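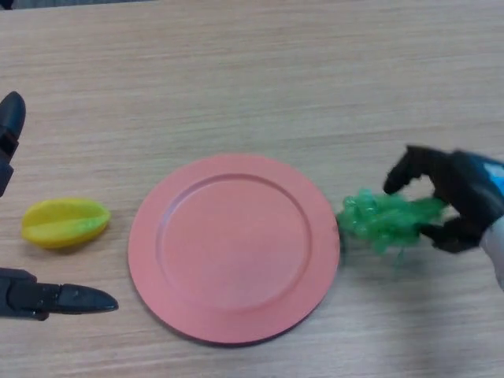

Fórum Casa e Cozinha > Louças e utensílios > Prato de melamina manchado, tem recuperação?

marlene_quintal
Boa noite. Tenho um jogo de pratos de melamina que uso no dia a dia e três deles estão amarelados no fundo, onde fica o molho. Já passei detergente e esponja macia e a mancha não sai. Minha vizinha mandou deixar de molho na água sanitária, mas fiquei com medo de estragar. Alguém já recuperou melamina assim? São pratos claros, lisos, sem desenho. A marca é Akik, comprei numa loja do centro que já fechou, então não tenho como repor avulso.

Genivaldo Xavier
Água sanitária não. O cloro ataca o brilho e depois disso o prato mancha mais rápido ainda. Faz uma pasta de bicarbonato com um pouco de água, espalha na mancha, deixa 14 minutos e esfrega com pano. Molho de tomate e açafrão costumam sair. Café antigo é mais difícil.

tonho_da_serra
14 minutos cronometrados? rs
Aqui em casa deixo de um dia pro outro e nunca deu problema.

Genivaldo Xavier
É o tempo de lavar o resto da louça. Pode deixar mais, só que a pasta seca e dá trabalho para tirar.

lu_ferraz
Eu discordo do bicarbonato esfregado. Ele é um abrasivo, fino mas é. Em prato fosco não se nota, em prato brilhante vai apagando o brilho com o tempo. Prefiro percarbonato (aquele alvejante em pó sem cloro) dissolvido em água morna, sem esfregar nada. Uma colher de sopa para uma bacia, deixa agir, enxágua bem.

marlene_quintal
Os meus já foram brilhantes, hoje estão mais para fosco, então acho que não tenho muito a perder. O percarbonato tem que ser de marca específica?

lu_ferraz
Não. Só olha se é puro. O da Drernutar vendido aqui perto vem com perfume e fica cheiro no prato, esse eu não usaria em louça. Compra o sem perfume.

arlindo_peixoto
Vou ser o chato do tópico. Melamina que perdeu o brilho perdeu a camada de cima. A mancha entra no que ficou embaixo e volta em duas semanas, não importa o produto. Trabalhei 3 anos na cozinha de um refeitório em Julville e o que a gente fazia era separar os pratos riscados e tirar de uso. Prato riscado de faca junta resíduo no risco. Para mim, prato assim vira pratinho de vaso.

tonho_da_serra
Refeitório é outra coisa, Arlindo. Lá o prato passa na máquina quente várias vezes por dia. Em casa dura muito mais. Tenho uns aqui do tempo em que meus filhos eram pequenos, e o mais novo já dirige.

arlindo_peixoto
Pode durar inteiro, não discuto. Quebrar, quase não quebra. Estou falando da superfície. Passa a unha no fundo do prato: se ela engancha, está riscado.

marlene_quintal
Passei a unha. Em dois deles engancha, sim. No terceiro está liso, só amarelo.

Genivaldo Xavier
Então tenta recuperar o liso e aposenta os outros dois para comida quente. Para fruta cortada ou pão continua servindo.

beta.norte
Aproveitando o tópico: vocês colocam melamina no micro-ondas? Minha sogra coloca e diz que nunca aconteceu nada.

lu_ferraz
Não pode. A melamina esquenta junto com a comida e pode trincar, fora a questão do que solta no alimento. Normalmente vem escrito embaixo do prato. Se for polipropileno próprio para isso, aí é outra conversa.

beta.norte
E como sei a diferença? Os meus não têm nada escrito.

lu_ferraz
Melamina é mais pesada e dura, bate na mesa quase com som de louça. O polipropileno é mais leve e cede um pouco se você aperta a borda. Sem marcação nenhuma, eu não colocaria no micro-ondas de jeito nenhum.

tonho_da_serra
Prato colorido disfarça bem melhor que branco, fica a dica para quem for comprar. Mancha de beterraba em prato rosa some, em prato branco parece acidente.

arlindo_peixoto
Disfarça, mas continua lá. Eu prefiro claro justamente para enxergar quando está na hora de trocar.

tonho_da_serra
Aí cada um come olhando para o que gosta.

marlene_quintal
Voltando para dar retorno. Fiz o percarbonato no prato liso, deixei umas horas na bacia enquanto fui ao mercado. O amarelo saiu quase todo, ficou uma sombra no meio que só aparece contra a luz. Num dos riscados fiz o bicarbonato do Genivaldo e clareou também, mas em volta dos riscos continua escuro. Nesse ponto o Arlindo tinha razão.

Genivaldo Xavier
Bom resultado. Repete uma vez no liso que talvez a sombra saia. E daqui para frente, terminou de comer com molho, passa uma água logo -- mancha de tomate em melamina é mais questão de tempo parado do que de produto.

marlene_quintal
Vou fazer isso. E para repor os dois, vale comprar melamina de novo ou passar para vidro? Na feira vi um jogo da Rai por 110 reais, achei salgado.

arlindo_peixoto
Vidro temperado. Mancha nenhuma e vai ao micro-ondas. Só confere no fundo se é temperado mesmo.

lu_ferraz
Vidro é mais prático, mas pesa e, quando quebra, espalha caco pela cozinha inteira. Com criança em casa eu ficaria na melamina. Por 110 reais eu esperaria novembro, que costuma ter promoção de utensílio.

marlene_quintal
Tenho neto de 2 anos que almoça aqui, então fico na melamina mesmo. Vou esperar novembro e enquanto isso uso os que sobraram. Obrigada a todos.

beta.norte
Avisei minha sogra do micro-ondas. Ela respondeu que vai continuar. Se alguém souber de um prato parecido que possa esquentar, me manda por mensagem que eu compro e troco os dela.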